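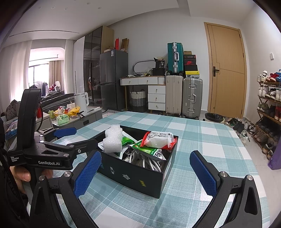

The Delora open box in its natural state: cables, snacks, foam.

I have owned a great many containers with lids, and I can report that a lid is mostly a way of not finding out what you have. The Delora has no lid. It is a black rectangular box, open on top, with some small white and yellow logos on the front in case you were hoping to forget who sold it to you. I bought two in February. One went to my sister-in-law Meenakshi Chaturvedi, who had admired the listing, and the other has lived on my table ever since.

The listing calls it an "everyday organizer." I would call it a box, and I'd mean it kindly. There are no dividers, no little elastic loops, no tray that lifts out to reveal a second, sadder tray. You put things in. Gravity handles the rest.

My plan was cables only. I had white cables in a drawer, more white cables in a basket and one behind the sofa that I'm fairly sure charges something. They all went in, and for one evening I had the kind of table people have in catalogs. Then a snack packet went in to keep the cables company. Then another one. Then a piece of white foam packing that I was saving, for reasons I'd rather not be asked about, and a plastic bag with something in it that I meant to deal with after dinner.

Is that the box's fault? A bit, yes. A wide open top is an invitation, and the Delora sits at exactly the height where dropping something into it takes less effort than walking to the kitchen. If you're the sort of person who can leave an empty box empty, you'll get on with it beautifully, and I'd also like to know what you eat.

What it does well. The straight sides mean it parks flush against other straight-sided things. It doesn't slide around on a plaid tablecloth, even when you're rummaging. Black hides a lot, including whatever comes off a snack packet once you've opened it badly. And you can tip the whole lot out, pick over the pile and put it back in less time than it takes the kettle to boil. I've done this more than once. The foam went back in every time.

What it does less well. Cables. Long cables in an open box with no dividers will find each other, and by morning they'll have formed an attachment. I coil mine now and tuck them along the back, and they stay coiled until I need the one at the bottom. A single divider would fix it. Ankit Garg, who has the desk next to mine at work and strong views on storage, uses the Brisis, a similar box with two compartments, and his cables look like they've been ironed. The Brisis also costs more and comes only in a beige I can't love.

I also tried the Nondudus, the fabric one. It slumps. Put a charger in one corner and the opposite corner gives up. For hats it might be fine.

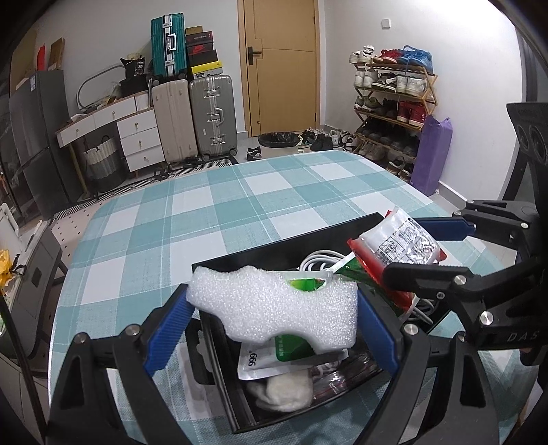 Can you stack a second one on top when the first is full?

Only if the contents stay below the rim. The upper box rests on the edges of the lower one, so anything poking up will make it rock. With flat things inside it holds steady enough for a shelf, though I wouldn't carry the pair up a flight of stairs.

Cleaning is a damp cloth and half a minute. Crumbs gather in the corners, where you'll want a dry brush, or a corner of the cloth and some patience. The logos haven't rubbed off yet. I have not been trying to rub them off. I've merely been wiping that side more often than the others.

On size, measure your shelf before you order. The seller's dimensions are correct, but the photo shows the box next to a single lemon, and I don't know how big their lemons are. I pictured something for keys and stamps. What arrived will take a full snack run and the cables too, and it claims a fair piece of the table while doing it.

My score is 94 out of 100. I took off five for the missing divider and one for the lemon. Meenakshi gives hers a higher mark, but she keeps gift wrap in it and I don't consider that a serious test.

Would buy again, and probably will, for the things on the sofa.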